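Rechercher sur le blog OK

La table blanche, suite (et pas fin)

Bon, je reprends où je vous avais laissés en avril, parce que vous avez été plusieurs à me demander des nouvelles du plateau. Pour ceux qui débarquent : j'ai récupéré un grand plateau blanc, je l'ai posé sur deux tréteaux dans la petite pièce du fond, et j'ai décidé que ce serait MA table à couture. Pas la table où on pose le courrier, pas la table où on plie le linge en attendant de le ranger. La table à couture, point.

Évidemment ça a tenu trois jours. Le quatrième, il y avait déjà dessus un tournevis, une pile de magazines, le chargeur d'Arnel et un saladier. Un saladier ! Dans une pièce où personne ne mange ! J'ai râlé, Arnel a repris son chargeur, le saladier est resté encore une semaine.

Du coup j'ai fait les choses dans l'ordre. J'ai tout enlevé, tout, même mes propres affaires (surtout mes propres affaires, si je regarde le contenu des cartons). J'ai nettoyé à l'eau tiède avec un peu de savon noir, puis un coup de chiffon microfibre. Lovely m'avait conseillé la pierre d'argile pour les traces de feutre et elle avait raison, sauf qu'il faut y aller doucement, sinon ça fait un rond mat qu'on ne voit que le soir avec la lampe rasante. J'en ai un. Il est du côté du mur, je pose la boîte à épingles dessus.

Pourquoi blanc ? On me l'a demandé en commentaire et je n'avais pas vraiment répondu. Au départ c'était juste la couleur du plateau, je ne l'ai pas choisie. Mais pour couper des tissus sombres c'est un bonheur. Avant je travaillais sur la table de la cuisine, en chêne foncé, et quand je coupais du gris anthracite ou du bleu marine je ne voyais plus mes bords. J'ai raté comme ça une jambe entière de pantalon — une jambe, donc un pantalon. Sur le blanc, le moindre fil se voit, la moindre épingle tombée aussi, et mes pieds nus m'en remercient.

L'inconvénient, vous le devinez : les tissus clairs. Pour la doublure écrue de la veste de Honeylyn, j'ai dû étaler un vieux drap bleu dessous, ce qui glisse, ce qui se plisse, ce qui m'énerve. Si quelqu'un a une meilleure idée, les commentaires sont ouverts. Jericho propose de peindre la moitié du plateau en noir. Jericho n'a pas le droit de s'approcher du plateau.

Parlons un peu tissu quand même. J'avais commandé un coupon gris foncé chez Viltora, une sorte de toile un peu souple, pour faire des housses de coussin. Trois mètres, que j'ai lavés avant de couper (lavez avant de couper, je vous en supplie, j'ai encore en tête la chemise d'été qui est devenue une chemise d'enfant). Il est ressorti de la machine tout chiffonné, et j'ai passé une soirée entière à le repasser en écoutant la radio. Ça ne me dérange pas tant que ça, le repassage, quand c'est un grand rectangle tout simple. C'est les cols qui me dépriment.

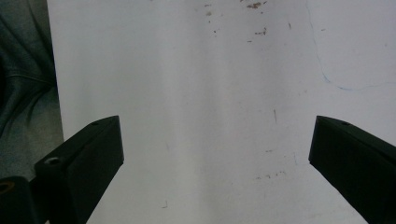 Pour la coupe, j'ai fini par abandonner les épingles sur les grandes longueurs. Je mets des poids. Les vrais poids de couture coûtent un prix que je trouve un peu comique, alors j'utilise des galets, ceux qu'on avait ramenés des vacances et qui traînaient dans un bocal. J'en pose un à chaque angle et quelques-uns au milieu, et je coupe au cutter rotatif quand c'est droit, aux ciseaux quand ça tourne. Lavez bien les galets avant aussi, hein. Le sable dans la toile, ça ne part jamais complètement.

Ce que j'avais mal évalué, c'est la hauteur. Avec les tréteaux d'origine, j'étais pliée en deux et au bout d'une heure mon dos me faisait comprendre son opinion. Arnel a ajouté des cales sous les pieds, il m'a remonté le tout d'environ 12 centimètres, et ça change la vie. Maintenant je coupe debout, je mesure debout, je bois mon thé debout (loin du tissu, la tasse est sur l'étagère, j'ai appris). Par contre pour coudre c'est trop haut, donc la machine est retournée sur le petit bureau près de la fenêtre. Je fais des allers-retours toute la soirée entre les deux, on va dire que c'est mon sport.

Et justement, les housses ! J'en ai terminé trois sur les cinq prévues. La première est franchement moche de près. J'avais posé la fermeture à l'envers, je l'ai décousue, reposée, et en la reposant j'ai attrapé un pli du dos dans la couture. Je l'ai laissé. Elle est sur le fauteuil, face pli contre le dossier, et je compte sur votre discrétion si vous passez à la maison. La deuxième est correcte. La troisième, je l'ai faite avec un rabat derrière, sans fermeture du tout, et je crois que je vais faire toutes les autres comme ça jusqu'à la fin de mes jours. Il faut prévoir une bonne largeur de main pour que le rabat se croise bien, sinon ça bâille dès qu'on s'assoit.

Côté rangement, il reste du boulot. J'ai compté mes boutons un soir de pluie (oui, bon) et j'ai arrêté à 500, le bocal n'était pas vide. Ça me vient en grande partie de ma grand-tante, qui coupait les boutons de tout ce qu'elle jetait. Il y en a de très beaux, et il y en a énormément de tout petits, blancs, de chemise, dont je ne ferai rien de mon vivant. Dindo en veut une poignée pour l'atelier des enfants, ça fera déjà un peu de place. Pour le reste, j'ai acheté des boîtes à compartiments Plisow et je trie par couleur, une boîte par soirée quand j'ai le courage. La boîte des marrons est finie. Celle des « couleurs qu'on ne sait pas nommer » déborde.

Le fil, c'est pire. J'ai des bobines qui datent d'avant mon mariage et qui cassent quand on les regarde. Mon test : je tire un bout d'une trentaine de centimètres d'un coup sec, s'il claque tout de suite je garde la bobine pour bâtir, s'il résiste elle va au support mural. J'ai été triste pour un vert bouteille magnifique. Il bâtira, ce sera une belle retraite.

La seule règle que j'ai réussi à imposer dans la maison, c'est que le plateau se vide le soir. Je replie ce qui est en cours, je le mets dans le grand panier sous les tréteaux avec le patron et le fil assorti, et je passe un coup de rouleau adhésif. Ça prend cinq minutes et le lendemain je retrouve tout. Je vous dis ça avec beaucoup d'assurance, mais hier soir j'ai tout laissé en vrac et je suis allée me coucher. À sept heures du matin il y avait un bol de céréales posé sur mon patron de jupe. Je n'ai pas mené l'enquête, il y avait deux suspects et ils se sont couverts mutuellement.

Prochaine étape, donc : les deux housses qui restent, et puis cette fameuse jupe, en espérant que la tache de lait sur le papier de soie ne tombe pas pile sur le repère de pince. Honeylyn voudrait que je montre aussi la veste, mais il me manque encore l'ourlet des manches et je n'ai plus du tout le bon fil. J'ai regardé chez Leso, ils ont une teinte qui s'en approche, je vais y aller avec un morceau de doublure dans la poche et comparer à la lumière du jour, devant la porte du magasin, comme ma mère faisait.

Si vous avez des astuces pour couper du tissu clair sur un plateau blanc sans drap qui glisse, je prends tout !

Classé dans : Couture & petits bazars, La pièce du fond

Me contacter | © Tous droits réservés, merci de demander avant de reprendre un texte | Haut de page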